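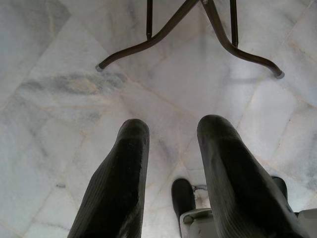 Attachment 1 - marble floor, foot of the metal stand

Ticket: Prakell (e-book) stops at the end of chapter 19 on Darkulen reader
Opened by: Tuncay Gündoğdu
Opened: 2021-01-14
Product area: Clirkness Books / downloads and syncing
Priority: Normal (changed from High by Clirkness Support)
Status: Open - waiting on publisher

Tuncay Gündoğdu wrote:

I bought the novel Prakell from your shop, EPUB version, published by Uniyal. On my Darkulen reader the book ends after chapter 19. The contents page lists chapters up to 30. If I tap chapter 20 or anything later I get put back on the cover. If I page forward from the last page of 19 I get the "You have finished this book, would you like to rate it" screen. I would not like to rate it.

I have already done the following, so please don't ask me to do it again:

Restarted the reader.
Removed the download and fetched it again from the shop.
Signed out and in.
Checked there is free space on the device.

Other books from the same shop open and run to the end, including two very long ones. I haven't changed any settings since October, when the reader did its last software update.

I'm told on your help page that this sort of thing is "usually a connection issue". I doubt it. The file size shown on the reader is the same after every download.

Clirkness Support wrote:

Hello Tuncay, thank you for getting in touch and sorry to hear you're having trouble with your book. This can happen when a download is interrupted. Could you please remove the title from your device, restart, and download it again over a strong wifi connection? Please let us know if that helps.

Tuncay Gündoğdu wrote:

See the list in my first message. I did it once more anyway so that it can be crossed off. Same result, stops at the end of 19, same file size.

I then opened the book in the reading window on your website, on a laptop. There it goes all the way through. Chapter 20 opens, chapter 30 opens, and the author's note at the back is there too. So the book exists and you have all of it. What I'd like to know is whether the website is reading from the same file the shop sends to the reader. If it isn't, comparing them tells us nothing.

Clirkness Support wrote:

Thank you for trying that. The web reader and your device both use the same edition of the book. As it works on the web, this points to a fault on the device. We would suggest contacting Darkulen or carrying out a factory reset. Please note that notes and highlights not synced to your account will be lost.

Tuncay Gündoğdu wrote:

"Same edition" isn't the same as "same file", and I asked about the file. I'm not doing a factory reset on the strength of that. I have years of highlights on there and your sync has dropped some before (older ticket, closed by you as fixed, it wasn't quite).

What I have done is download the EPUB to the laptop from my account page and copy it to the reader by cable, keeping wifi off. Result: stops at the end of 19. So your wifi theory can go, unless the cable has a weak signal as well.

Then I opened that very same EPUB in a desktop reading program. It goes through to the end with no trouble. Then in another one, which opened it but showed a warning about a "missing resource" and skipped from 19 to 21. Chapter 20 is simply gone in that one, no cover, no rating screen, it just carries on as if chapter 20 had never been written.

Programs disagreeing about one file usually means a file that is slightly wrong, with some of them more forgiving than others. I'm willing to be told otherwise but I'd want to see why.

Clirkness Support wrote:

Hi Tuncay, I've moved this to the second line team who look after files. I'm also changing the priority to Normal as the book can be read on the web.

Tuncay Gündoğdu wrote:

I bought it to read in bed, not on a laptop. But fine.

Clirkness Support (second line) wrote:

Hello, I've picked this up. I pulled the file from the store and ran our checker over it. It passes. I also opened it on our test reader, a Darkulen on older software, and could read past chapter 19. Could you tell me which software version yours has? It's under Settings, then About. Also could you confirm whether your reader's language is set to Turkish or English?

Tuncay Gündoğdu wrote:

Version ends in .9, the October one. The language is Turkish. I don't see what the menus have to do with a novel in English but since you're the first person to ask me something new I'll try it.

Later. Changed it to English, restarted, opened the book. It still stops at 19. Removed the book, copied it over again with the language set to English, and now chapter 20 opens. So do the rest. Changed back to Turkish: still fine. Removed it and copied it again in Turkish: broken.

So the language matters when the book is first added and not afterwards. I did the whole round again before writing this because I didn't believe it, and it came out the same.

Before anybody marks this as solved: "switch your reader to English before you buy a book" is not a fix. It's also not something I would ever have found from your help page.

Clirkness Support (second line) wrote:

That's very useful, thank you. I had a look inside the EPUB. Most chapters are stored as separate files with plain names in small letters. Chapter 20 is listed in the book's index with a capital I in its name, and the file itself has a small i. All the other chapters match. Our checker ignores capitals when comparing, so it let it through.

I suspect the reader also tries to ignore capitals, by turning everything to small letters when a book is added. In Turkish a capital I becomes a dotless ı, so the names no longer match, and it gives up at that point. In English it would become an ordinary i and match. I haven't proved that; it's my best guess from your results.

Tuncay Gündoğdu wrote:

It's a better guess than the wifi. I've had that letter break forms, passwords and one boarding pass, so I'm inclined to believe you, but let me test it properly.

Unpacked the EPUB, renamed the one file so that it matches the index exactly, packed it again. Copied to the reader with everything in Turkish. Chapter 20 opens, all the way to the end. Then I put the wrong name back and it broke again in the same spot.

Two things still bother me.

One, this explains chapter 20 but not why 21 to 30 go too. You say the reader "gives up". The other desktop program only lost the one chapter. If the reader really does throw away everything after the first missing file and then asks for a rating, that's a fault of its own and it will hit somebody else with some other book.

Two, your own test reader opened it without complaint. Was it set to English? And was that the only thing different, or did the October update change something as well? You tested on older software, so you don't know.

Clirkness Support (second line) wrote:

Fair points. Yes, ours was in English. I've now set it to Turkish and added the book again, still on the older software. I lose chapter 20, but chapter 21 onwards opens. So the language causes the missing chapter and the update looks to be what makes it stop there. I'll report the second part to Darkulen, as we can't change their software.

For the file, we're not allowed to alter a publisher's book ourselves, even a file name. I've sent Uniyal the details and asked for a corrected copy. Once they upload it you'll get it as a free update in your library. I don't have a date.

In the meantime I can refund the book or leave it with you, whichever you prefer.

Tuncay Gündoğdu wrote:

Leave it. I've got my repaired copy and I'm on chapter 24.

Please keep the ticket open until the new file is there and somebody has tested it on a reader in Turkish, with the October software. I'd also ask that your checker stops ignoring capitals. If it passed this one it has presumably passed others, and I can't be the only customer with Turkish menus.

And when the update does arrive, will it overwrite the copy I added by cable, or will I have both? My highlights are in the repaired one.

Clirkness Support (second line) wrote:

You'd have both. The cabled copy is treated as a personal document, so its highlights stay with it and won't move across to the shop copy. I've asked for the checker change but it goes to another team, and I can't promise they'll take it on.

Status changed: Open - waiting on publisher

Tuncay Gündoğdu wrote:

Noted. I've saved the highlights to a text file on the laptop. No update in my library so far, and the help page still says connection issue.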